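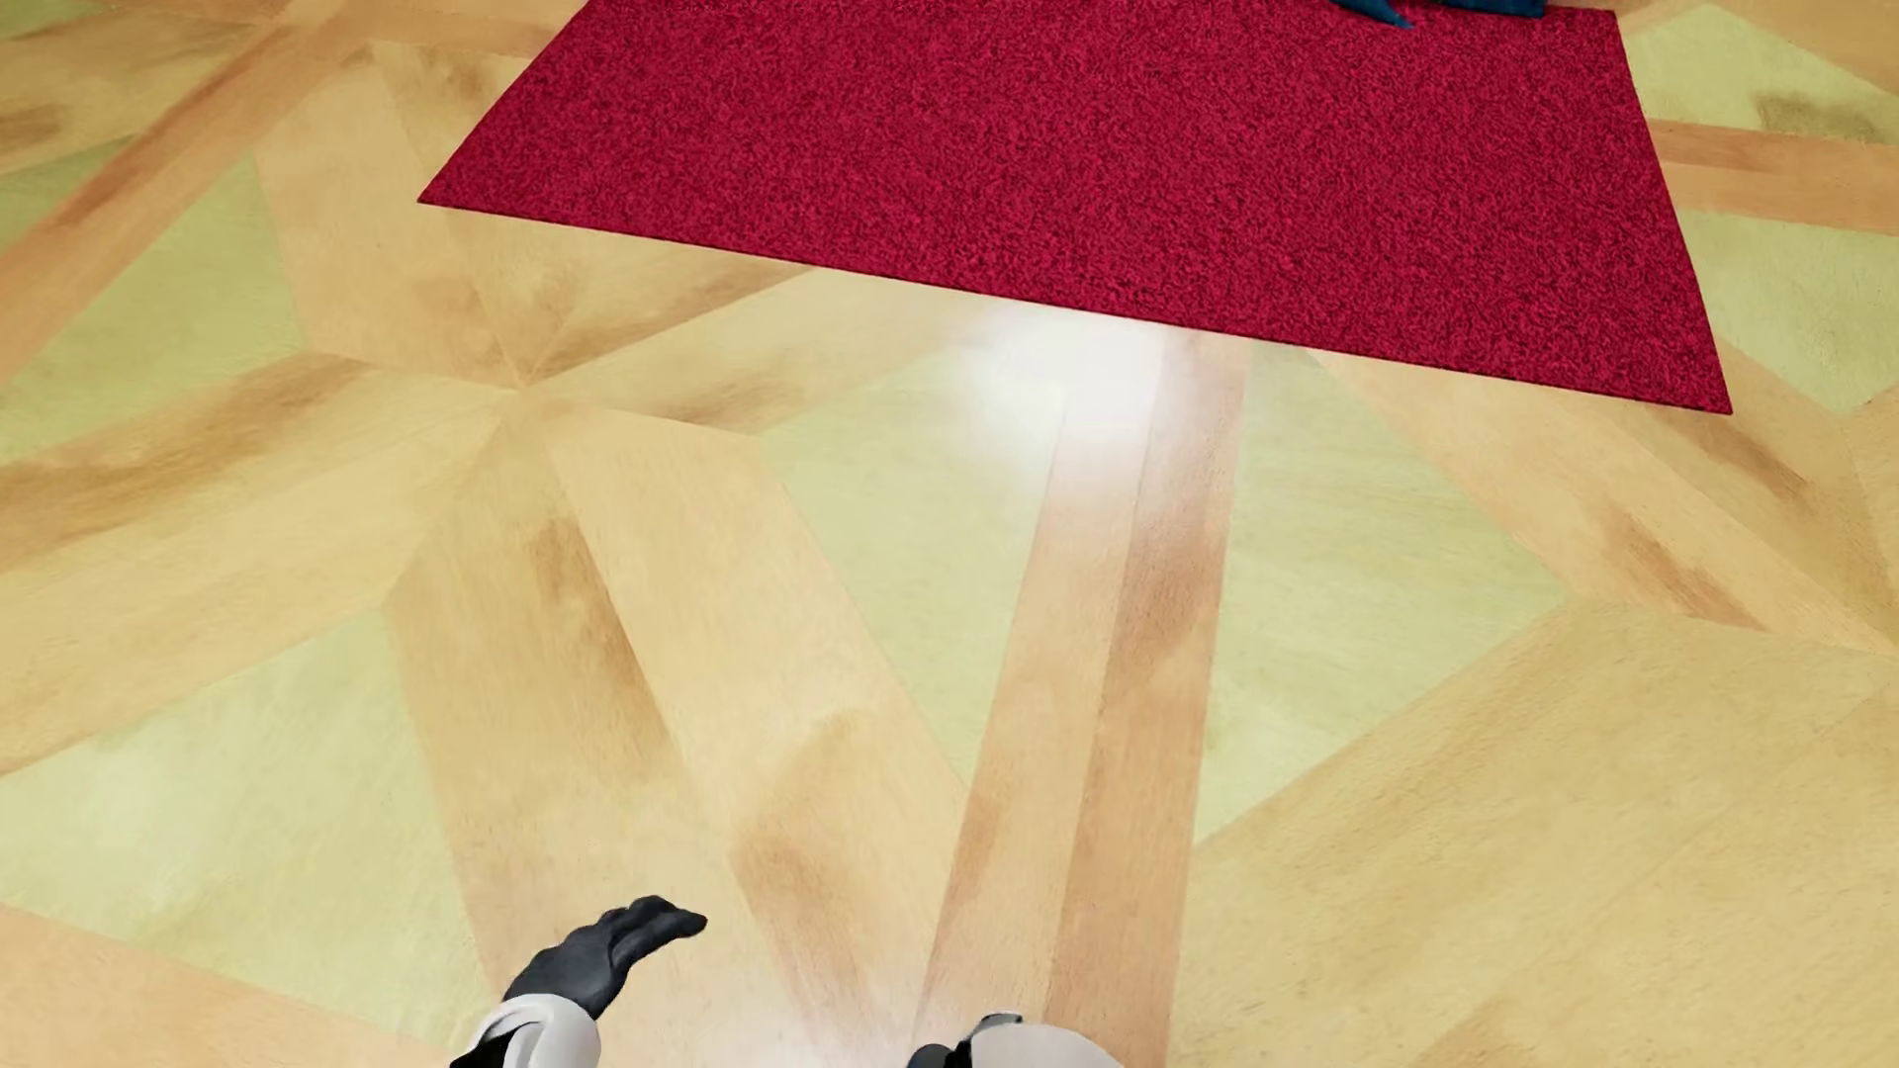
Jenix build group, minutes
Monday, July 13, 2020

1. Minutes of the January meeting accepted.

2. Simulation. The humanoid model now loads in the room with the wood floor and red rug. Glare on the floor to be turned down before the next camera test.

3. Parts. Roltov quoted 31 dollars per servo. Order held until the wrist design is settled.

4. Workshop. Bench two stays reserved for the Edow arm. Budget left: roughly $1,569.

Closed at 8:40.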